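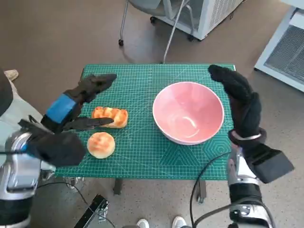

Sundidholm market gets its winter back

August 9, 2023

The Sundidholm indoor market will stay open through the winter after all. Landlord Truneo signed a new lease with the traders late yesterday, ending a spring and summer of guesswork over whether the stalls would have to be out by December.

New deal runs 2 years. Rent goes up. Opening hours stay the same for now, though both sides say that could change once the heating work is finished.

Traders had been on a month-to-month arrangement since the old lease ran out. Several said they'd held off ordering for the cold season - flour, yarn, candles, anything you buy in bulk - without knowing if they'd have a counter to sell it from.

"I had a wool order sitting in a drafts folder for weeks," said Éabha Ní Mhurchú, who speaks for the traders and runs the knitwear stall Patau. "Sent it this morning before I'd had breakfast. They can't change there minds now." 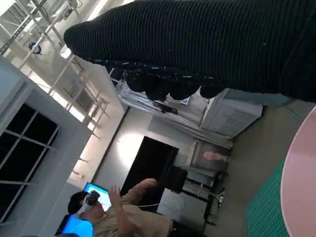 Black ribbed knit, with white roof trusses and an upper railing beyond.

What's in the lease

Stall fees rise 17 percent, starting with the first payment after the summer. A standard pitch goes to $400 a month. Corner pitches and anything with a water hookup go to $800. Truneo had first asked for more, and wanted the fees reviewed every six months. The review clause is gone.

Traders get a say in who takes over an empty pitch. That was a sticking point. Last year a phone accessory seller was placed between two food stalls with no notice, and there was a good deal of grumbling about it on both sides of the aisle, including from the phone seller, who left.

Storage is included. It wasn't before. Subletting a pitch is still not allowed, but sharing one is, provided both names are on the paperwork.

One thing not in there - parking. The lot behind the building belongs to a separate owner and talks on that haven't gone anywhere. Customers will still have to use the street or the meters by the river.

Heating first, then the roof

Truneo says the heaters on the north side will be replaced before the weather turns. Anyone who shopped there last winter will know why. Bakers complained dough wouldn't rise, shoppers kept their gloves on, and the cheese people were the only ones pleased.

Roof repairs come later. The company wouldn't give a date for those but said the work can be done in sections, so no full closure is planned. Stalls under each section would be moved across the hall for a few days at a time. Who pays for the lost trading on moving days is one of the questions still open. Ní Mhurchú said she expects an answer in writing.

Truneo said in a short statement that it was "pleased to reach terms" and that it wanted the market to remain "a year-round food and makers market." It didn't respond to a question about earlier reports that the building had been offered to a gym chain.

Not everyone signed

Most of the traders had signed by last night. A few are holding out over the fee increase, mainly the smaller stalls which sell only on weekend mornings and pay the same as people who are there all week. A part-time rate was discussed and dropped. It may come back at the next round, Ní Mhurchú said, though she wouldn't call it a promise.

Mac an tSaoi, the bakery that has traded at Sundidholm longer than any other food stall, did sign. It plans to add an early counter for people on their way to work, rolls and coffee only, cash or card. Prices on loaves will go up a little to cover the rent. The bakery said it would sooner do that in one go than creep them up every month.

There's also talk of bringing back the holiday evenings in December, with late opening and a few guest stalls. Those were dropped last year becuase the lease was too uncertain to book anyone. Nothing fixed yet. Makers who want a guest spot can leave there details at the information desk inside the main door, or with any trader.

Regular opening hours for the rest of the summer are unchanged. The new fee schedule will be posted by the entrance as soon as the last signatures are in.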